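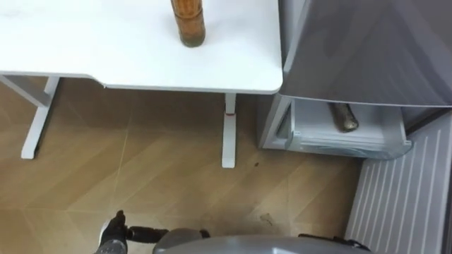 引き出しの中の物を取る:Grestgate 移動アームキットと Itness 設定サービスの使用記録

読了時間:6分

ホーム 製品 試用記録 バックナンバー 購読

今回は、Grestgate の移動アームキットを取り上げます。台車、片腕のアーム、頭部カメラ、操作用ソフトウェアをひとまとめにした製品で、家庭や小規模事業所の室内作業を想定しています。グリッパーの指は Doležal 製の交換式です。導入時の設定と動作データの収集には Itness の訪問サービスを利用しました。

試した作業は一つに絞っています。開いている引き出しから筒状の物をつかみ、隣の白い机の上に立てて置くというものです。机から机へ物を移すだけの作業は前号までの試用でひととおり済んでおり、低い位置にある引き出しの扱いについて読者から質問が多く届いていました。

設置

キットは分割された状態で届きます。台車にアームの基部を固定し、配線をつなぎ、頭部カメラを取り付ける順番です。説明書は英語版と日本語版が付属しますが、日本語版は配線図の縮尺が小さく、コネクタの番号が読み取りにくいところがありました。同じ図の拡大版がサポートページにあるので、作業前に印刷しておくとよいでしょう。

電源を入れたあとの関節の原点合わせは自動です。アームが一度大きく前に伸びるため、台車の前方を空けておく必要があります。説明書ではこの注意が原点合わせの手順の後ろに書かれており、先に読んでおかないと慌てます。

頭部カメラの角度は手で調整し、ねじで固定します。引き出しの中を見るには、かなり下向きにしなければなりません。その角度では机の天板の奥が視野から外れやすくなります。手前に置くだけなら困りませんが、奥の物も扱う場合は、作業の途中で台車の位置を変えることになります。

床とタイル目地

試用した部屋の床は木目調のタイルで、斜めに目地が走っています。台車の車輪は目地で引っかかることはありませんでした。ただし低速で動かすと、目地をまたぐたびにカメラの映像がわずかに揺れます。Grestgate のソフトウェアには停止後の待ち時間を設定する項目があり、初期値より少し長くしたところ、物体の位置の読み取りが安定しました。待ち時間を延ばしたぶん、一回の作業は遅くなります。

光沢のある床で窓からの光が反射すると、床の一部を物体として検出することがありました。カーテンを閉めれば収まりますが、日中に使う製品としては改善を望みたい点です。

グリッパーの指

Doležal の交換指は黒い樹脂の標準品を使いました。先端が細く、引き出しの側板と物の間に差し込みやすい形です。太い筒に対しては開き幅に余裕がなく、進入角度が少しずれると先端が物の肩に当たります。

交換は工具一本でできます。指を替えたあとは、ソフトウェア側でも指の種類を選び直してください。選び直さないまま動かすと閉じる位置の計算がずれ、物を強く挟みすぎます。画面に警告は出ません。この点は Grestgate に問い合わせ、次の更新で確認画面を加える予定だという返答を受け取りました。

滑り止め付きの指は別売りです。今回は使っていないため、評価には含めていません。

試行の結果

同じ作業を318回行い、机の上に立てて置くところまで完了したのは249回でした。完了しなかった試行のうち57回は引き出しの中でのつかみ損ねで、残りは机に置くときの転倒と、安全停止による中断です。

つかみ損ねは、物が引き出しの奥の隅に寄っているときに集中しました。筒が斜めに寝ていて、端が側板に近い場合も苦手です。アームは上から下ろして挟む動作を基本としており、物を一度手前へ転がしてから挟むような動作は標準では入っていません。側板が半透明の引き出しでは、板の縁の位置を誤って読むこともありました。

転倒は、手首の角度が戻りきらないうちに指を開いたときに起きています。置く高さの設定を下げるとかなり減りましたが、下げすぎると筒の底が天板に押し付けられ、安全停止が働きます。机を替えたら高さの測り直しが必要です。天板の縁が曲線になっている机では、縁の近くを置き場所に指定しないほうが無難でした。

机と引き出しのある機器が接するほど近い配置では、アームの肘の通り道が狭くなります。ソフトウェアの経路表示で肘の動きを先に確かめ、必要なら台車を少し斜めに向けてください。

Itness の設定サービス

Itness のサービスは、訪問設定、遠隔操作による動作データの収集、調整済みモデルの納品の三段階に分かれています。訪問設定だけの契約もできます。

データの収集では、担当者が操作装置でアームを動かし、同じ作業を繰り返します。物の向きや置き場所を少しずつ変えながら記録し、失敗した動作にも印を付けて残します。収集の間、利用者側で用意するのは作業場所と対象物だけです。電源タップは持参してくれますが、長さが足りないことがあるので、コンセントの位置を事前に伝えておくと話が早く進みます。

納品されたモデルは、Grestgate の管理画面から読み込めます。読み込みから動作確認までは5分で終わりました。前述の試行結果は、すべてこの調整済みモデルによるものです。標準モデルとの比較は、試行条件がそろっていないため掲載を見送ります。

記録された映像には室内の様子が写ります。保存期間と利用範囲は契約書に項目があり、社外での利用を断る選択もできます。初期状態では「利用を許可」に印が入っているので、署名の前に確認してください。

音と安全まわり

アームの動作音は小さく、同じ部屋で電話ができる程度です。台車は発進時に高い音が出ます。非常停止ボタンは台車の背面にあり、正面に立っていると手が届きません。無線の停止スイッチが別売りで用意されていますが、この種の製品なら標準で付けてほしいところです。

開いた引き出しに腕を入れた状態で停止させた場合、復帰の操作ではアームがまず真上に上がります。上に扉や棚板が張り出している場所では、復帰の前に台車を手で引き出してください。手順は説明書の末尾にあります。

どの用途に向くか

物の置き場所がだいたい決まっていて、一回ごとの失敗が大きな損害にならない作業であれば、現在の性能でも使えます。研究室での動作学習の教材や、店舗裏での軽い移し替えの試験導入が該当します。割れ物や、ふたの開いた容器を任せるのはまだ早いと判断しました。

引き出しの開閉そのものをアームに任せる機能は、追加モジュールとして Zonby から出ています。取っ手の形状ごとに登録が必要で、今回の試用では引き出しを開けた状態から始めました。Zonby のモジュールは8月に貸出機が届く予定で、指をかける縁だけの引き出しを中心に試します。

キット本体、交換指、Itness の設定サービスはそれぞれ別の見積もりになります。まとめて依頼する場合の窓口は Grestgate の販売担当です。

お問い合わせ | 配信停止 | © 室内ロボット製品通信 編集部 | ページの先頭へ戻る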